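The Second Handshake

Fiction 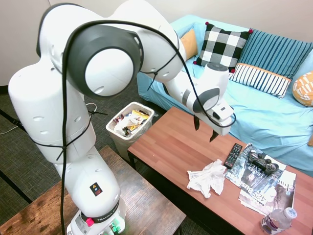
The arm, a coffee table, and the black band at the base.

Irja Pesonen kept her conversations in a ledger. It had columns for date, person, duration, topic and result, and the result was entered as plus one, zero or minus one. At the time of her transfer to the Jolton office it held 363 entries, of which 13 were plus one.

She had defined plus one narrowly. The other party had to extend the exchange past its functional purpose without being asked. A colleague who answered a question about toner and then mentioned his sister's wedding was plus one. A colleague who answered a question about toner was zero.

Wurkmont, which made pressure valves and had moved her, supplied each transferred employee with a four-session course in workplace rapport. The course was taught from a binder. Session one covered names. Use the other person's name within the first thirty seconds, the binder stated, and again at parting. Session two covered questions. An open question could not be answered with yes or no. Session three covered posture. Irja attended all of them, sat in the same chair, and transferred the rules to the inside cover of the ledger in pencil.

She began testing on a Tuesday.

"Good morning, Mösli," she said to the man at the next desk. "What did you find most satisfying about your weekend?"

Mösli looked at her over his glasses. He was a calibration engineer, twenty years in the building, and he ate the same pear at ten every day.

"I descaled the kettle," he said.

"How did you feel about that?"

He considered the question for what she later recorded as six seconds. "It needed doing," he said, and turned back to his screen.

She entered a zero, then reviewed the exchange for faults. The name had been used at second one. The question had been open. Her feet had been pointed toward him, as per session three. She had omitted the name at parting, but there had been no clear parting, only a gradual loss of signal.

She ran the procedure for three weeks. She asked the receptionist what had first drawn her to reception. She asked a delivery driver what a good day looked like for him, and he said it looked like fewer stairs. At lunch she repeated the last three words of each statement back to the speaker, a technique from page 22, until one of the buyers asked if she was having trouble hearing. Minus one.

The valve on the test bench failed in October. It was a Trasthorpe pattern, an old design, and it was supposed to open at 414 kilopascals. It opened at whatever it liked. Irja and Mösli were assigned to it together, and the work ran past six, then past seven. The heating went off on its timer. She put her coat on and forgot about her feet.

They cycled the valve and wrote down the numbers. It was dull work and it went well. He read the gauge, she wrote, and after an hour they changed places without discussing it.

"You're putting the sevens with a bar," he said, looking at her sheet.

"I was taught that way."

"So was I." He turned the page toward the light. "They made me stop, my first year. Somebody in shipping read them as fours."

"I wouldn't have stopped."

"No," he said. "I was twenty-six. I wanted them to like me."

She had no open question ready. The binder was in her drawer, on the other side of the building. She looked at the valve.

"Did they?" she said. It was a closed question, and she knew it as she said it.

"Two of them did." He tapped the gauge with a fingernail. "One didn't, and I spent most of my effort on him. Bought him a coffee every Friday for a year. He left for another firm, and at the leaving party he called me Martin."

Irja laughed. It was a short, unplanned noise, louder than she would have chosen, and it came back off the far wall. Mösli seemed pleased with it. He told her about the man in shipping, and the first winter in the old building, and a dog he had owned that would only walk on the left side of a road. She told him that she had never learned to swim and that she had come to Jolton knowing the name of one person there, who had moved away the week before.

The spring was cracked. They found it at a quarter to nine, at cycle 2,628, and he held it up between finger and thumb so she could see the line.

In the parking lot he shook her hand. He had shaken it once before, on her first morning, and she had recorded the grip as moderate.

"Do you want a pear tomorrow?" he said. "I've got a tree. I can't keep up with it."

"Yes," said Irja. "Please."

At home she opened the ledger and wrote the date and his name. Under duration she put three hours. She could not settle on a topic, and went through toner, valves and dog before leaving the column blank. Then she sharpened the pencil, made some soup, and went to look for a knife small enough for fruit.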